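Bullotberg Desk Share: Frequently Asked Questions

Read this before you email us. Most of what lands in the inbox is answered somewhere on this page.

What is it?

People with a spare desk at home list it, people who need a desk for a day or a month book it. Started in Bullotberg, now in Stekcombe too.

Do I need an account?

Yes. Free. Name, phone, a working email. Takes a minute. Work emails sometimes block our confirmation message so check spam first.

How much does a day cost?

Host sets the price. Our fee is 5 percent on top, shown before you pay. No fee on cancelled days if you cancel the night before.

Can I leave stuff overnight?

Only on monthly bookings, and only if the listing says so. Ask the host. Anything worth more then 400 dollars, take it home with you. Our cover stops there.

What counts as a desk?

Flat surface, a chair, an outlet within reach, a door or a corner or an alcove where you won't be walked through all day. Kitchen tables no. Ironing boards no (yes, we got one). Clutter is fine on the listing photo, but clear a space before your guest shows up. 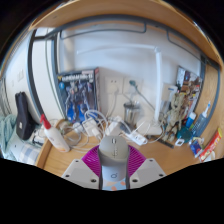 STEKCOMBE, 17 November 2023

Stekcombe listings are open. Same rules as Bullotberg, same fee. Parking is different, see next one.

Where do I park in Stekcombe?

Street parking is permit only near the old Tokarz mill. Use the Vuvley lot behind the station, then walk. Hosts can't lend you their permit, please stop asking them.

Is wifi included?

Has to be. If it's down and the host can't fix it by 11, message us and you get the day back in full. Slow wifi is not the same as down wifi. Read the reviews.

Can I take calls?

Check the listing. "Quiet" means no calls at all, "normal" means calls with headphones. Video meetings all day long, book a room with a door.

Can I bring a coworker?

Only if the listing has two seats. Both of you need accounts.

Kids, dogs?

Kids no, insurance. Dogs if the host ticks the box. Cats, we've never been asked.

I'm a host. When do I get paid?

Fridays used to be the plan, now it's the day after each booking. Bank transfer only. Monthly bookings over 1,000 dollars get split in two payments.

Something got broken. Now what?

Photos, same day, through the booking page. Not by text. We'll write to both sides and sort it out, usualy within the week.

Can I cancel a monthly booking partway?

Yes, with a week's notice. You pay for the week, the rest comes back.

Will you open in other towns?

Next one is planned for May. Put your zip code in the form and we'll email you if it's yours.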